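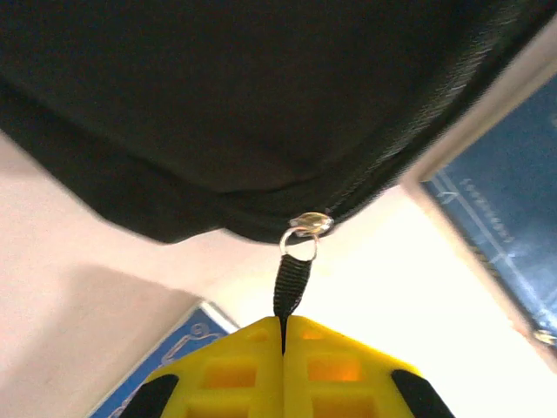 Zipper tips for recording sessions at the bench

Bags and pouches make good practice objects for a learning arm, but zippers eat up time if the bench isn't set up for them. These are the habits we've settled on at Hadcombe after 2,150 recorded pulls.

Grip the strap, not the slider. A metal slider is small and slick, and the fingers tend to skate off it. A woven pull gives the pads something to hold. If a bag came without one, thread a short piece of grosgrain ribbon through a split ring and hang that from the slider.

Close on the low end of the strap and leave some length above the fingertips. The ring can then swing to follow the track, and the fingers stay clear of the cloth.

Anchor the bag before you pull. Soft bags travel with the zipper. A clamp at the end you're pulling away from is enough for most of them.

Rub a plain candle along stiff teeth, then run the slider by hand a few times. Wipe off the crumbs or they end up on the finger pads.

Wipe rubber pads with a damp cloth every 30 pulls and let them dry. Don't use furniture polish anywhere near them.

Watch for glare. Shiny rings and pale walls wash out easily on a wrist camera. Turn the lamp away or tape baking parchment over it.

Keep the misses. A slipped strap or a jammed slider is still a useful example if it's labeled right. Of the 633 pulls in our July batch, 70 were misses, and we kept them all - just in their own folder.

Change the bag's angle between takes, and start the slider from a different spot each time.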